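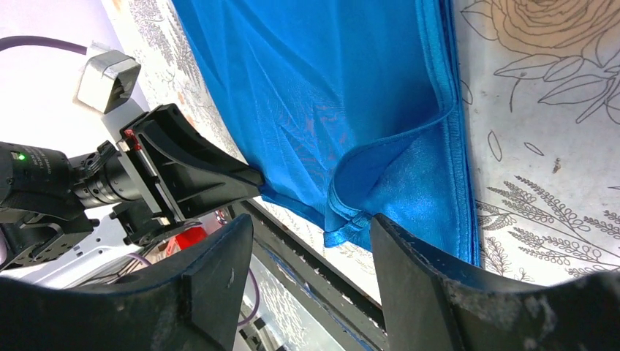
Chapter 9: Two Arms and a Napkin

By now you've had one arm picking up blocks, and if Chapter 7 went well you may be feeling pretty good about it. Great! Now we make it harder. This chapter is about cloth, and it's also about shopping, because sooner or later somebody is going to hand you a catalog and ask which kit to buy.

I teach this material with the Muvgate Tabletop Pair, a two-arm kit sold ready to bolt together. I've also spent a good while with its closest rival, the Wragg bench set, and I'll compare the two as we go. I like the Muvgate better for this job, but I have complaints, and you'll hear them.

What comes in the box

You get two arms, a front rail to mount them on, a camera for each wrist, and the cables. The grippers are plain two-finger ones, black and chunky. When I first unpacked mine I thought they looked far too big for anything as fussy as a dinner napkin. I was half right. They're fine for holding a bundle of fabric, and they're a pain when you want one thin layer off the top of another.

The Wragg has slimmer fingers and picks up a single edge more easily. It also costs more, takes longer to set up, and its manual runs to 314 pages (the Muvgate manual is 9 pages, so neither company has found the happy middle). For a first course in cloth handling I'd still take the Muvgate and spend the savings on spare fingers.

Why cloth is so annoying

A block has a shape. You find it, you close the gripper, you lift, and it's the same block in the air that it was on the table. Cloth changes shape every time you touch it. Fold a napkin lengthwise, pick it up near one end, and you have a new object with its own droops and twists, and your program has to cope with that one now.
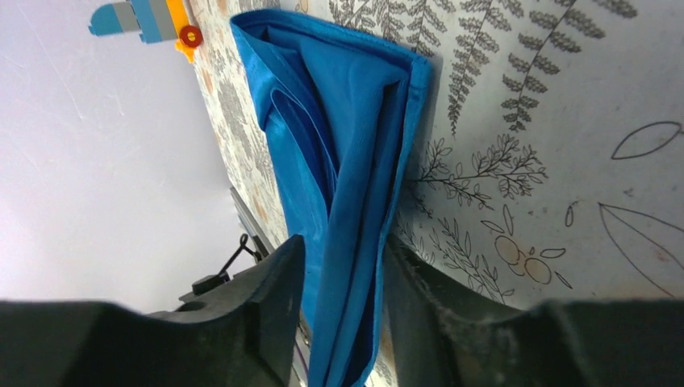
Figure 9.1. A folded napkin held between the fingers, seen from the wrist camera.

Look at how the layers bunch together toward the grip. A person would feel that and shift their fingers without thinking. The kit has no touch sensing at all -- my biggest complaint -- so you're stuck judging the grip by eye. The wrist camera helps a lot, and it's the feature I'd point to first if you asked me what you're paying for.

Setting the table

Our running task for the chapter is a place setting: spread the napkin, fold it into a long strip, lay it down and put a fork on it. I borrowed the idea from Yvonne Heywood, who used it in a workshop last June, and I've never found a better one. It has a soft object and a hard one, and you can tell from across the room whether the result is any good.

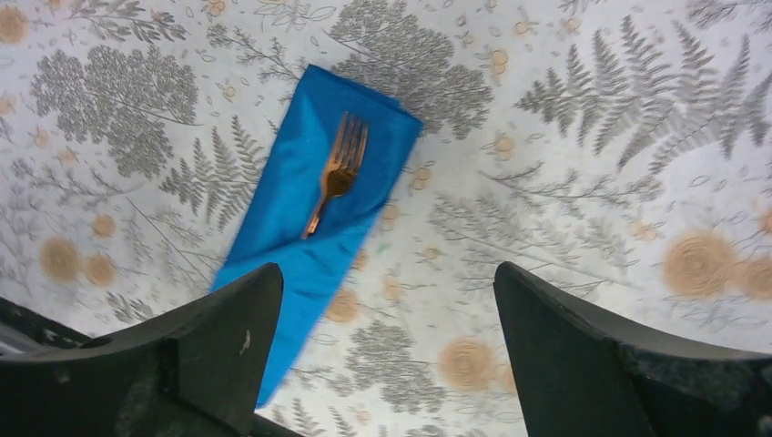

Grading it is simple too. I give one mark for a fold that stays folded, one for a strip with reasonably straight sides, and one for a fork that rests fully on the cloth. Wrinkles are free. If I took points off for wrinkles, my whole class would fail and so would I.

One warning about the software. Muvgate's own program, Nalar, lets you record up to 300 moves in a single routine, and beginners tend to use every last one of them. Don't! Short routines are far easier to fix. The free add-on from Lalier will split a long recording into pieces for you, but I'd rather you learned to stop recording in the first place.

Sharing the work between arms

With two arms you can hold the cloth with one and move it with the other, and that's most of the secret. The hard part is deciding who does what, and when the holding arm should let go. Release too early and the fold springs open. Release too late and the arms tug against each other.

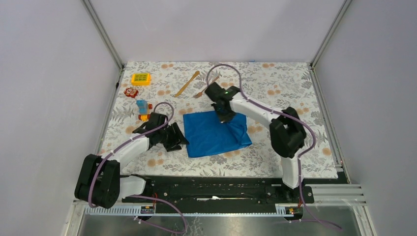 Start slowly, then, at the lowest speed setting the kit allows. Keep the cables looped up high enough that neither arm can snag one on the way across (I have pulled a connector loose this way more times than I'd like to put in print). Set a resting spot for each arm and send both of them there before you begin a new routine.

Before you read on, take a real napkin and fold it in half using only the thumb and first finger of each hand. Write down every time you let go. You'll need that list in Section 9.1, where we turn it into your first two-arm routine.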